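Back from Ulley at half one with my ears still going. The back room of the pub holds 55 if everyone breathes in, and tonight they had to. Bultidix were meant to open at eight. They opened at twenty to nine, after a long argument with the one working monitor, and then did 12 minutes on a loop that sounded like a fridge being moved down a staircase. I liked it more than I should admit in ink.

Mao was next. Just a sampler, a mic and a coat that stayed on throughout, which in that heat was the bravest thing on the bill. New verses, mostly about buses. There's one about missing the last 18 out of town that I'd put up against anything on the tape, and the room went properly quiet for it, apart from the man at the bar ordering scampi.

My own set: fine. Fluffed the second verse of the opener and covered it by shouting the name of the village, which always works in a village. Sold three CDs and swapped a fourth for a lift home. By my sums that puts me a fiver down on the night once I've counted the strings of chips.

Talk in the car was all Lultus, the label, who want four tracks from me by the end of March and would like them "warmer". I have asked what warmer means. I've been told it means less cold. The contract is one page long, and half of that is their logo.

Still haven't fixed the hum on the left channel either. I've swapped the lead, swapped the desk input, and moved the lamp, and it's still there, a shade flat of G. Might tune the whole record to it and call it a decision.

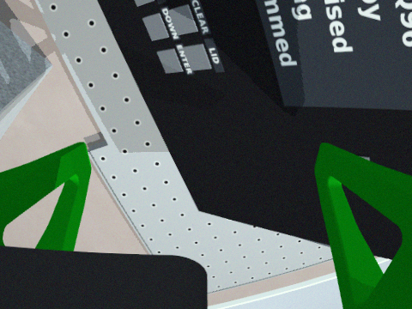 Anyway, Lultus can have two tracks now and two when I've written them. Bus song envy is real. Must ask Mao for the tempo, buy a new lead regardless, and go to bed before the milk float comes past.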